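Clillero Mk 2 – tabletop picker arm kit
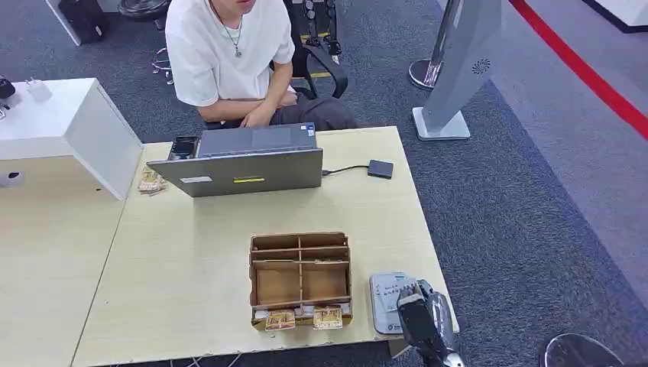

The Clillero is a small arm for sorting and picking jobs on a bench you already own. Built in the Sordale shared workshop by Libor Dvořáček, sold in short runs. Reach up to 791 mm. Clamps to any top 18 mm or thicker. Runs off a laptop, nothing fancy – an old one is fine. For parts bins we just use a cardboard divider tray like the one on the table, cheap and easy to swap when the walls get floppy. Black gripper, silver-gray finger joints, angles down over flat stuff.

In the box: arm, gripper, clamp, 2 spare finger pads, 4 bolts, power lead. Laptop and tray not incuded.

Mockus control board fitted as standard. Plodine board on request, adds a week.

Assembly takes an evening. Hex keys needed, bring your own.

Next batch August. Pickup Saturday mornings at the workshop or we ship – email first pls, stock count on here isnt always right.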